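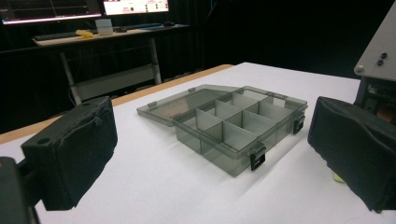 I finally made it to the winter open day at Odwood on 16th January, and what a treat for anyone who loves small storage! It was a long drive (nearly 30 miles on back roads), and I'd have gone twice as far. Matos had the big room by the entrance, all drawers and jars, but I spent most of my visit with the divided boxes. Smoky gray plastic, see-through, a lid that folds right back flat on the table – I could have played with the snap latches all morning. 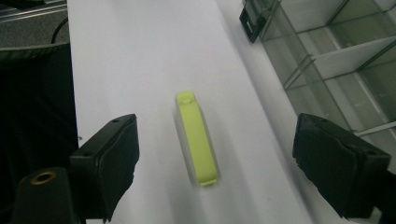

A little yellow-green piece on the white tabletop, near the glass cabinet.

I love a bright color for small parts. My own sewing clips are all black and I lose them constantly, so I came home with a bag of 12 from the Mukik stand, in the loudest orange they had.

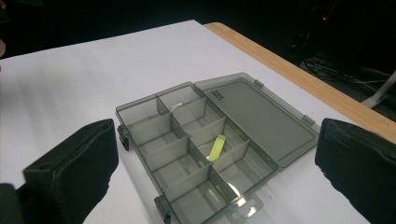

Small square compartments suit me so much better than one deep tray, and I've already cleared a shelf for more. Prukik had bigger cases next door, lovely but too heavy for me to carry upstairs. The coffee was good too, and parking was free after 4. They open again in April and I'm going back with a longer list!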